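Rulville Household Textile Terms

A word list for the names people give to bedding, nightwear and everyday clothes. It holds 1,425 entries collected from shop labels, mending guides and sewing pattern leaflets. The current release is dated 13 November 2025.

What is in it

Each entry has a headword, a plain definition, any spelling variants, and a note on where the term was found. There are two files. The first, terms.csv, holds the entries. The second, variants.csv, links regional and older spellings to the headword they belong to.

Entries are sorted into five groups: bedding, nightwear, outer clothes, fabric surfaces, and repair. A term may sit in more than one group. "Flannel" is in three of them.
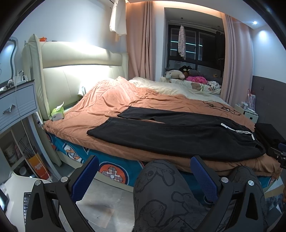 Pattern names gave the most trouble during editing. Labels often use one word for both the weave and the print, and older leaflets don't separate them at all. We treat a print as something laid on the cloth, so dark grey trousers with outlined cartoon bears on them are tagged "novelty print" under surface, and the garment word is recorded separately. Checks and stripes can be woven or printed, and the tag "unspecified" is used where the source doesn't say.

Ribbed and ridged cloths follow the source wording. If a label says "cord" and gives nothing more, the entry stays at "cord" and is not expanded to corduroy or needlecord. The 93 entries where sources disagree carry the flag "disputed". 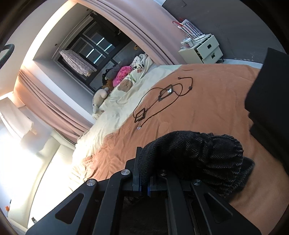

Can I use the list in a spelling checker?
The headwords are suitable for that, but leave out variants.csv, which contains spellings that were already out of use when they were collected.

Known gaps

Trade names are left out. Knitwear is thin, and hosiery has not been started. Terms from the Furulov leaflets have been typed in but not checked against the originals.

Licence and changes

Free to copy and adapt with credit to Rulville. Corrections should quote the headword and give a source.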